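Tokgöz bowel preparation sachets: common questions
Updated July 18, 2023
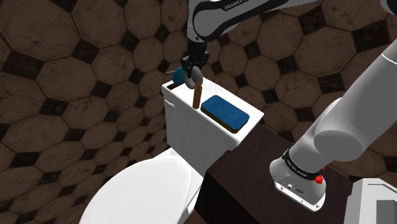
When should I take the first sachet?
Take it at 6 pm on the day before your appointment, mixed with water. Stay near a toilet from then on. A closed seat lid and a small flush lever at the side of the tank take time to manage, so leave the lid up. Drink clear fluids between doses.

Can I take my other tablets?
Tablets swallowed within 90 minutes of a dose may not be absorbed. Ask the Zulldale clinic about water tablets and insulin.

What if I vomit?
Stop for 20 minutes, then continue slowly. If it happens again, ring the clinic.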